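I think more people should build a robot that does one boring job badly before they're allowed an opinion on whether robots are coming for all of ours. There, I said it. I've been saying it at the shop for months and Annelore told me to go write it down somewhere and leave her alone at the drill press.

Some background. Four of us share a bay at Brellermont, the workshop over by the old rail yard, and since January we've been putting together a two-armed machine we call Hedance. The job we picked was laundry. Get the clothes out of the basket and into the washer, then out again. My seven-year-old does this (for a fee), so how hard could it be?

Well! Clothes are awful. A bolt is the same shape every time you look at it, and a shirt never is. Lutz Bauerfeind spent most of his spare evenings this spring on the wrists alone, and he's the most patient person I know. We've been through 42 versions of the finger shape. I still have a shoebox full of the rejects and I'm weirdly fond of them.

Now, my brother-in-law thinks this is all nuts. You could buy a lot of nice dinners, he says, with what you've sunk into that thing. He's right about the money. My own share so far is $370 and I've stopped telling my wife when it goes up. But he also thinks the job is basically solved, that some company has a finished one in a warehouse and is waiting for the right moment to sell it to us. I don't believe that for a second, and the reason I don't is that I've stood there at eleven at night rooting for a machine to pick up a sleeve.

You get a different kind of respect for the thing once it's yours. You stop asking "can it do laundry" and start asking how the fingers go in next to the cloth, where the cable goes when the arm swings out, whether the basket is where you think it is. Bit-na Um labels her cables by hand and I used to tease her about it. I don't anymore.

Basketball jerseys are our usual test load, with two grippers and the one basket:
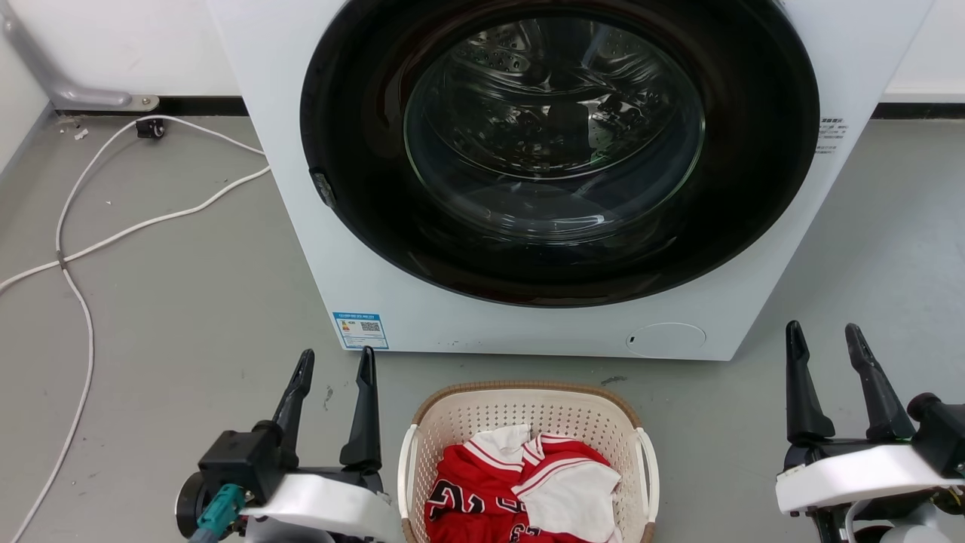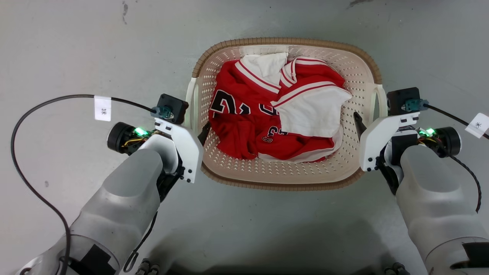 So when I read another column telling me that housework will be gone in five years, I want to ask the writer what they've built. It doesn't have to be fancy. Put a motor on a cat feeder! Make the blinds go up! You'll find out fast which parts are easy (the motors, mostly) and which parts eat your whole summer, and after that I bet you'd write a calmer column.

Murray Fehr thinks I'm being a snob about this, that you don't have to bake to know when bread is bad. Fair enough. But I'd still trust a baker on how long the dough takes, and we've got a free stool at the bench if any columnist wants it.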